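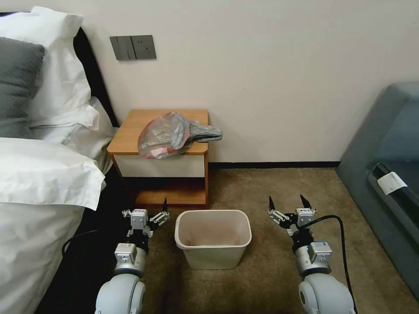

The Smallest Bin in the House

April 23, 2020
By Kalisia Slaoui

Features > Home > Bedrooms

I have lived in Clelcombe long enough to have strong views on bedside furniture, and stronger ones on the little bin that lives next to it. Kitchens get all the attention, of course. Whole shelves of books have been written on the kitchen bin, with its compartments and its pedal and its place under the sink, while the one in the bedroom goes on quietly filling up with tissues, cotton wool and the cardboard from a new pair of tights — and is remembered, in my house at least, on the morning that guests are due.

A bedroom bin wants to be small and plain. A white plastic one will go with white bedding and a dark headboard as happily as with anything else, and it wipes clean in a moment at the bathroom basin. Mine cost me £7 in January, and I can't say I have ever wished it were wicker. Wicker is lovely until somebody drops an apple core into it.

Then there is the matter of the liner. I was brought up without them (my mother used a sheet of newspaper, folded in a way I have never managed to copy), but on a carpeted floor I have come round to a thin bag, tucked in loosely and turned over the rim. When the time comes you gather the edges together and lift straight up, slowly, letting the air out as you go.
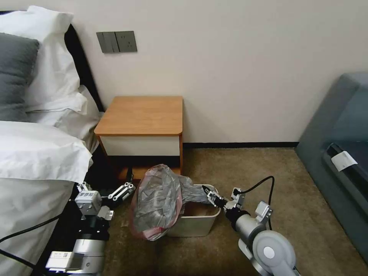 Bag on its way up out of the bin, beside the bed.

Twist the neck a couple of times once it is clear of the rim and it will mostly hold itself shut until you get downstairs. I do like a proper knot for anything crumbly. Pencil sharpenings, for instance, find their way out of a twist, and I have followed a trail of them along the landing more than once.

While the bag is out, have a look at the bottom of the bin. Old marks settle in down there and a drop of washing-up liquid on a damp cloth will shift most of them. Give the top of the nightstand a wipe on the same trip, and run the cloth along the open shelf underneath, where dust gathers beautifully in the shade. It is a good height for books, that shelf, though I try to keep mine to 2 at a time and fail. 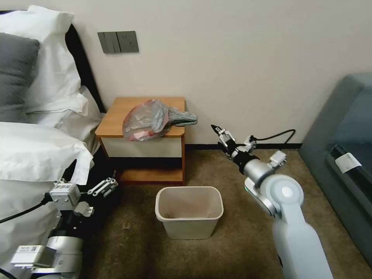 Bin standing open, with the bag bunched up on the nightstand.

After that it only remains to shake out the duvet, which in my case has generally slid halfway to the floor by then, and to carry everything down before the kettle boils.

Related
A kinder way to fold a fitted sheet
Honey-coloured wood and how to look after it
Lasero lamps: 40 years at the bedside
44 uses for an old pillowcase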